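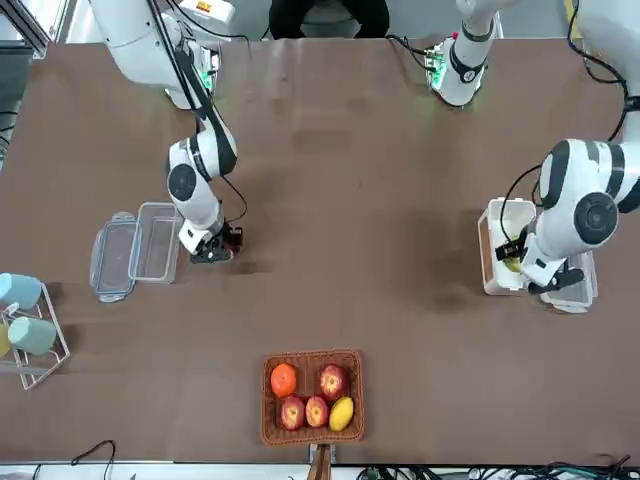
Skerkuden Community Help › Remote control and teaching by hand

Two arms, one operator: the second arm always waits too long in my demonstrations

Posted by Wultetti

Hello to all. I am new in teaching by remote control and I would like to ask for advice from people who have more patience than me.

We have a table with two arms, and I move both of them with a pair of leader handles, left hand for the left arm and right hand for the right arm. The task is kitchen work. The fruit must go from the basket into the food boxes, and then each box gets its lid. Later there will also be cups, but I have not started with them.

I have recorded 133 demonstrations. When I look at them again, I see the same thing in almost all: one arm works and the other one is standing in the air doing nothing. When I try to move both together, I lose attention on one side and I hit the edge of the box with the gripper.

The policy trained from these recordings has learned my waiting very well. It picks the fruit, it comes above the box, and then it stops there for many seconds, sometimes until the end of the run. The lids are worse. The loose lid is flat on the table and my gripper pushes it away before the fingers can get under the rim.

Should I delete everything and start again with one arm only? Or is it possible to cut the pauses out afterward? I would be sorry to lose the work, it took four afternoons.

Rosaura Puma

Please do not delete everything. I made the same decision once, in February, and I regretted it the next day. Many of the single movements are surely good, and you can still use them.

First, about the pauses. Cutting them out is possible, but be careful where you cut. If both arms are standing still, you can shorten that part. If one arm is still and the other is moving, you must leave it, otherwise the moving arm will jump in the recording. I look at the speed of all joints together and I cut only where all of them are near zero. The pauses just before the gripper closes I keep, but short. A person needs a moment there to judge the depth, and I found that the arm closes too early if I remove this moment completely.

For the new recordings, I would work in this way:

1. Decide the order before you touch the handles, and say it aloud one time. I write mine on paper: orange first, then the apples, then the mango. You may change the order from one recording to the next, but do not decide in the middle of a movement. Most of my own long pauses were only me thinking.

2. Give the waiting arm a place to wait. It should be near its next object, with the fingers pointing down and high enough that it cannot touch anything when your hand gets tired. Always come back to this same area. Then the waiting looks like a clear part of the task, and the policy has less reason to stop somewhere else.

3. Do not try to move both arms over a long distance at the same time. Let one arm travel while the other does something small, for example holding a box near its rim. With a light box the holding is useful anyway — without it, the box slides when you press on the lid.

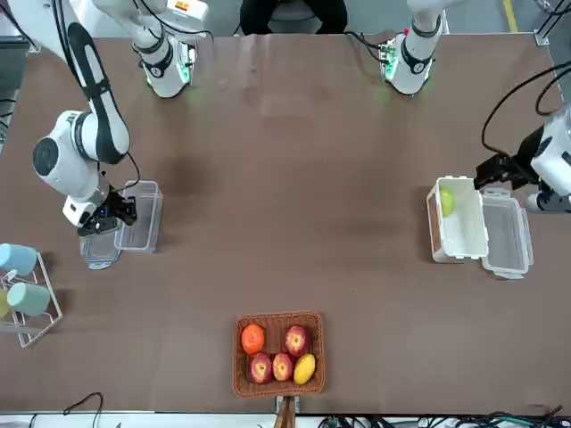
4. For a lid that lies flat, do not go for the middle of a side. Go for a latch tab or a corner, with the gripper a little inclined. Touch the table very lightly with the lower finger, then slide under. If you push the lid away, stop the recording and throw it out, or record the recovery fully until the lid is in the hand. A half recovery is the worst thing to keep.

5. Treat a lid with a hinge as a separate task. The movement is a curve and you will need some practice of it alone before you add it to the fruit.

6. Rest your hands after 8 recordings. My trajectories become visibly shaky after that, and I do not notice it while I am driving.

If you still have problems after this, please write which rate you record at and if the leader handles give you any force back. Without force it is normal to hit the edges in the beginning.

Wróbel

just record faster. i had the same pauses and when i put a timer next to me they were gone. also lower the table lamp, shadows under the gripper are confusing

Netamari

I agree with Rosaura about the order, but I would like to correct one point of the answer with the timer. When I drove with a timer I had fewer pauses and many more bad grasps, and the fruit was dropped into the box from too high. A mango does not forgive this. Speed should come from practice.

One addition: change the position of the basket and the boxes a little between recordings. If they always stand in the same spots, the policy can learn the spots and not look for the boxes.

Wultetti

Thank you very much to everybody. I will keep the old recordings and cut only where both arms are still. For the lids I will practice the corner without recording first. Unfortunately my handles do not give force back, so I will go slowly near the edges. The rate I have to look up, I will write it in this thread.

Last edited May 25, 2021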